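The Lettuce Problem: Why I Don't Trust the New Numbers on Hand-Held Robot Training

By Kenna Jardine
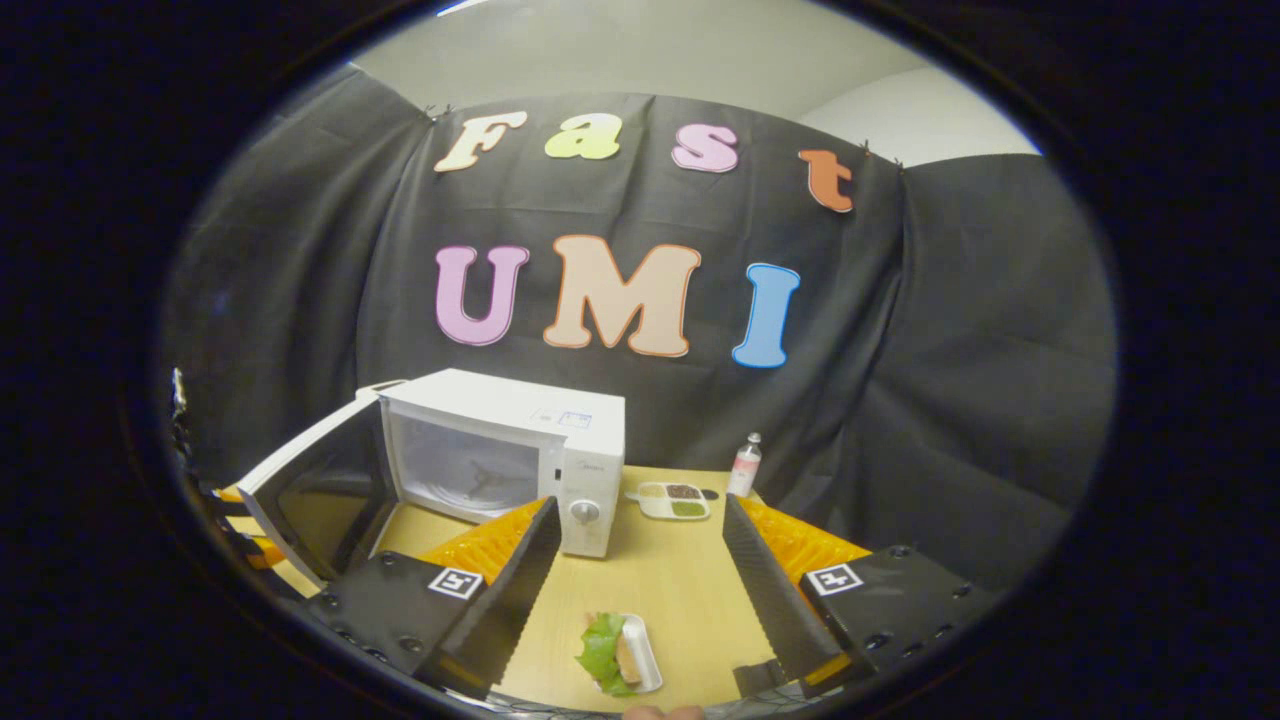
Does collecting demonstrations faster give you a better robot?

Only if the extra demonstrations differ from the ones you already had. Speed gets you more examples per afternoon, and what those examples contain is a separate matter that most papers pass over in a paragraph.

I bring this up because the pitch I keep hearing this winter is about throughput. You take the gripper off the arm, put it in a person's hand with a wide-angle camera on it, and let the person do chores. No teleoperation, no arm to rent, no safety cage. I have no quarrel with any of that. I have used these tools and they are pleasant to use. A person with a gripper in hand can put a tray of food in a microwave in a few seconds, and anyone who has tried the same thing through a remote-control rig knows how long it can take.

My quarrel is with what happens next, when the count of demonstrations gets reported as if it were a result.

Take the Kilura study, which has been passed around a good deal since it was posted on Wed 23 January. Magnus Pollock and Aníbal Vieira collected 2,000 demonstrations of kitchen tasks with hand-held grippers and trained a policy that succeeded in 80 percent of its trials. That is a good number. It is also the number in every headline. Go to the appendix and you find that the trials were run on the same tabletop, in front of the same backdrop, with the same appliance used in collection. When they moved to a second kitchen, they ran 24 trials, and 7 of them worked.

Pollock and Vieira did report this, and I give them credit. But it sits in a table near the end, and the text calls it "encouraging transfer." I would have called it the main finding.

Consider what a microwave task asks for. The door may be open or shut. The handle may be a pull or a push button. The cavity may be at chest height or on the counter. A leaf of lettuce hangs over the side of a tray one time and lies flat the next. People deal with all this without noticing, and so they don't think to record it. If the door is already open whenever the person reaches for the tray, the policy learns a world in which microwaves are open. Two thousand runs of that will teach it very thoroughly.

Fergus Morrison at Brikora disagrees with me, and he has made the best case for the other side. His view is that variety comes for free once the tool is cheap enough. Hand out enough grippers, he says, and people will carry them into their own kitchens, with their own clutter and bad lighting. Maybe so. I would like to see it. The data I have looked at mostly comes from labs, recorded by the same few graduate students at the same few tables, and a cheap tool hasn't changed that yet.

There is also the hand itself. A person holding a gripper feels the weight of the tray and how hard it is being squeezed. The camera gets none of that. The wrist makes a small correction, the video shows a small motion, and the policy has to guess why. With soft fingers you can get away with a lot of bad guessing on a light plastic tray. I am less sure about a full bowl of soup, and I notice that soup is missing from the Kilura task list.

What would change my mind is fairly dull. Report success in rooms the collectors never entered, and put that figure first. Say how many different objects were handled and how many people did the handling. Publish a curve that stops adding demonstrations and adds kitchens. The Lappalainen group has promised something close to this for its March release, and if the curve climbs the way they expect, I will write a second column and eat some of this one.

Until then, when someone gives me a demonstration count, I ask how many kitchens it came from. Gavin Pollock, who runs the test apartment at Brurnstead (and is no relation to Magnus), tells me he has started asking visitors the same thing. He usually gets the hourly collection rate in reply.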